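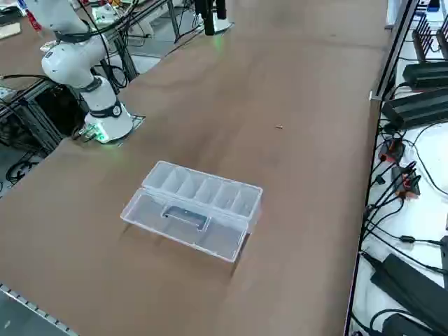
Figure 3. Brown tabletop with faint wood-grain streaks and a slightly lighter sheen.

4.2 Sheen complaints and how they were coded

The complaint log came to us as 3,146 entries, all free text, from tables sold under the Trelex and Fimis names. Most entries are one line. "Shiny patch." "Looks greasy, wiped it twice." Very few buyers use the word gloss, so a search on gloss alone misses most of what we wanted. We read a first batch of 500 by hand and built the word list from that, then ran the list over the rest.

Two kinds of entry kept getting mixed up. First, real change in the finish – rubbing, polish buildup, a cleaner that was too strong. Second, light falling on a smooth top from one side, where nothing is wrong with the table at all. A lighter area on a brown surface, as in Figure 3, can be read either way from a picture alone. We coded an entry as "wear" only if the buyer said the patch stayed put when they moved or when the lamp was off. Everything else went to "glare or unclear". Strict, and it probably undercounts wear. The Mridha coders wanted a third code for patches that come and go with the weather. We dropped it, too few cases.

Agreement between coders was good for short entries and poor for long ones. Long entries tend to carry a story: the move, the delivery, the cousin with the hot pan. Coders picked different parts of the same story to code. After the April round we told them to code the first problem named and ignore teh rest. Agreement went up, some detail lost.

Dark tops draw more sheen complaints than pale ones. Expected. What we did not expect was how little the grain print mattered. Bold grain was supposed to hide patches and the sales copy says so. In our log, bold and faint grain get the same sort of complaint in nearly the same words. Caveat: grain strength was taken from the catalog, and catalog names change from year to year.
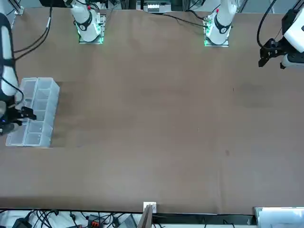 Objects left standing on a table are the other big source of entries. Lamps, trays, plant pots, storage boxes. The Trullberg guide lumps all of these under "contact marks", too broad for our purposes, so we split them by base: hard rim, soft feet, flat plastic. A translucent plastic organizer like the one at the left of the tabletop in Figure 4 would go in the third group if its base is flat. Buyers in that group mostly describe a dull outline, or a rectangle that looks cleaner then the wood color next to it. They rarely say how long the thing had been sitting there. Where they do, the answers run from one night to 12 months, and we could not find a pattern in it.

Wiping habits were asked for in a follow-up form. Only six forms came back with the product name filled in, so we do not report shares. Worth noting though – all of those buyers wiped around the object and left it where it was. An outline could come from the uncleaned strip as easily as from the base. Section 4.3 takes up cleaners.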